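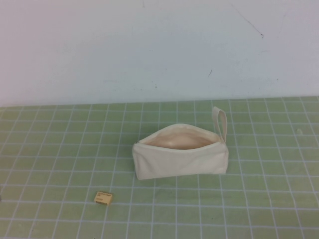 Green gridded top against the wall.

Subject: Re: [zirnley-photo] Wedding deposits, again

> Couple have postponed to February and want the deposit moved across.
> I've already turned down another job for the original date. Kindumard
> (the venue) say they're carrying theirs over without charge, so now I
> look like the villain. It's £300. Do I keep it, move it or split it?

Move it, once, and put in writing that it's once. I kept a deposit in my second year of trading. I was entirely in the right, and the couple told everyone they had ever met.

Kindumard can afford to be gracious. They have a bar.

My terms now run to four lines, cut down from a thing I bought from Plurora that had a clause about volcanic ash. One change of date is free if I get three months' notice. After that the deposit stays with me and a new one is due. I read it out over the phone before anyone pays, which feels like being a very dull vicar, but I've had only one argument since. 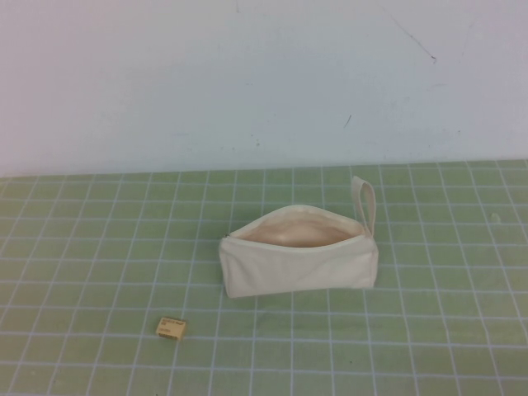
Same corner, marks on the paintwork and all.

On the other question, from further down your message: no, I wouldn't hand over the raw files to sweeten things. Last time I did that, they came back on a canvas over a fireplace, orange. My name was on it.

If you want an album as the peace offering, Sfakianakis do a small one with 4 weeks' turnaround. Their order form is dreadful. Fill in the spine text even if you don't want any, or they'll print "SPINE TEXT".

Will you be charging them the February rate or the summer one?

--
zirnley-photo mailing list
To leave, send a blank message with "unsubscribe" as the subject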